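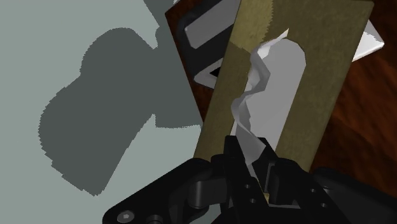 Simulated workspace, wrist view, with the board held upright in the gripper.

The purpose of this post is to set out how the Rumbridge demonstrations are recorded, and to note several changes made to the procedure in February. It is addressed mainly to readers who have written to ask why the work is done by remote control in simulation when the same arm could be guided by hand on a bench. Both methods have been used here. Each has a place, and the choice between them affects the recorded data more than I expected when I began.

Rumbridge is a small personal project. Its subject is the handling of flat, upright parts: picking them up, turning them, and placing them against or inside another object. The operator drives the simulated arm with a hand controller. The software, which I call Catow, records the position of each joint, the opening of the fingers and the view from the wrist at every step. A recording of one complete attempt is referred to below as a run.

Guiding by hand

The first series of runs was made by guiding a physical arm by hand. In this method the motors are set to yield, the operator takes hold of the arm near the wrist, and the arm is moved through the task while its joints are recorded. The method is quick to learn. A new operator can produce a usable run within a few minutes, and the motion is generally smooth.

Two difficulties led me to set it aside for this task. First, the operator's hand and forearm appear in the wrist view for much of the run. A policy trained on such views may come to depend on them. Second, the operator feels the contact between the board and whatever it touches, and corrects for it without thinking. Nothing in the joint record explains those corrections. When the recorded motion was replayed with no hand on the arm, the board tended to catch at the same points where I had been easing it past.

Driving by remote control

Under remote control the operator has only the camera views and must act on what they show. This is slower. My first session produced 23 runs, of which 13 were kept, and most of those that were discarded failed in the last part of the approach. The fingers take up much of the lower part of the wrist view, and a tall part held upright hides a good deal of what stands behind it. An operator who relies on that view alone will frequently place the board too far forward.

For this reason a second view, fixed to one side of the workspace, is now shown beside the first. Operators are asked to use the side view for the approach and the wrist view for the grip. The side view is recorded as well, so that the policy has access to the same information as the person who drove the arm. I consider this point important. If a demonstration relies on something the policy cannot see, the policy is being asked to guess.

Thin and crumpled shapes

Rigid boards are handled well by the simulator. Thin material with folds is more difficult. A white, creased sheet such as the one across the opening in the board has a ragged outline, and small errors in its shape can be hard to tell apart from its ordinary creases. Before a run is accepted, it is played back at reduced speed, and any run in which one surface passes through another is removed. Shadows are left as the renderer draws them, including the rough edges. I tested a softer setting and found that it slowed the controller's response, which operators noticed at once.

Changes made in February

The controller scale has been reduced near the point of contact. A full movement of the hand now produces a shorter movement of the gripper once the fingers have closed. Experienced operators disliked the change for the first day and then ceased to mention it.

Pauses are no longer trimmed. Earlier recordings had been cut wherever the arm stood still, on the view that idle steps taught nothing. Many of those pauses occurred just before the grip, while the operator was checking alignment, and cutting them produced abrupt motion at exactly the wrong moment. The original files had been kept, and they have been restored.

Failed attempts are now stored separately with a short written note on the cause. They are excluded from training at present. The notes have already been useful in deciding which starting positions require more runs.

Present state of the collection

The accepted set stands at 224 runs under remote control. The earlier set guided by hand is retained for comparison and is not mixed with it. The two sets use different names for the wrist joint, a mistake of mine from the first week, and a conversion script is included with Catow to correct this. Anyone who downloaded the files before the script was added should run it before loading both sets together.

Work on the next group of tasks will begin with shorter boards, and the side view will be moved slightly higher. Questions about the file layout may be left in the comments, which I read on Thursday evenings.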